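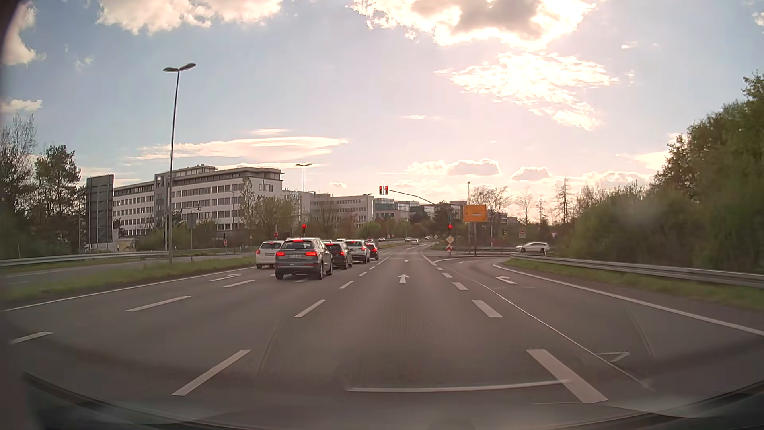 Abb. 1: Mehrspurige Zufahrt auf eine Kreuzung mit Ampelregelung, links wartende Fahrzeuge.

3.2 Dosierverhalten bei Magnesiumpulver

Befragt wurden 244 Erwachsene aus Cistadton und Pestton, die nach eigener Angabe regelmäßig ein Magnesiumpulver einnehmen. Was "regelmäßig" bedeutet, überließen wir den Befragten, und sie machten von dieser Freiheit großzügig Gebrauch. Die Antworten reichten von "täglich nach dem Abendessen" bis zu "wenn die Wade sich meldet". Beides wurde als regelmäßig kodiert, im zweiten Fall mit Bauchschmerzen auf Seiten der Kodierenden.

Alle Teilnehmenden erhielten eine Dose des Präparats Fastska (Hersteller: Goossens) mit beiliegendem Messlöffel und wurden gebeten, eine Tagesportion in ein Wasserglas zu geben. Die Packungsbeilage lag daneben. 36 Personen nahmen sie vor dem Abmessen zur Hand, wobei wir das bloße Umdrehen des Blattes bereits als Lektüre werteten. 41 Personen verzichteten auf den Messlöffel und griffen zum Teelöffel, den wir eigentlich zum Umrühren bereitgelegt hatten.

Die auf dem Etikett angegebene Tagesmenge bezieht sich auf einen gestrichenen Messlöffel. Der Begriff "gestrichen" erwies sich als dehnbar. Mehrere Befragte hielten einen Löffel für gestrichen, solange beim Anheben nichts herunterfiel. Bei wiederholtem Abmessen durch dieselbe Person lagen die beiden Portionen teils um über 50 Prozent auseinander, was die Betreffenden mit der Luftfeuchtigkeit, der Dose oder der Anwesenheit der Versuchsleitung erklärten. Letzteres können wir nicht ausschließen.

Zwischen der selbst eingeschätzten Genauigkeit und der Abweichung von der Sollmenge fand sich kein brauchbarer Zusammenhang. Wer sich als "sehr sorgfältig" bezeichnete, maß im Mittel ähnlich ab wie der Rest, brauchte dafür aber länger - und sprach dabei häufiger mit dem Löffel.

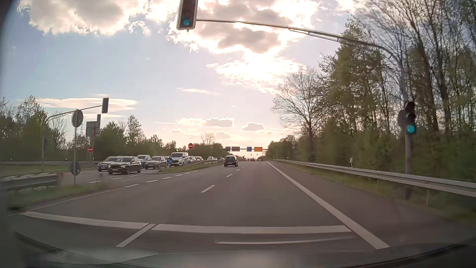 3.3 Einschränkungen

Die Erhebung fand im Mai statt, jeweils am Vormittag. Ob abends anders dosiert wird, bleibt offen. Zudem wurde nur das Abmessen erfasst. Angaben zur Verträglichkeit oder zu Wechselwirkungen mit Arzneimitteln lassen sich aus den Daten nicht ableiten, auch wenn uns einige Teilnehmende dazu ausführlich und ungefragt berichteten. Eine Wiederholung mit vorportionierten Beuteln ist geplant.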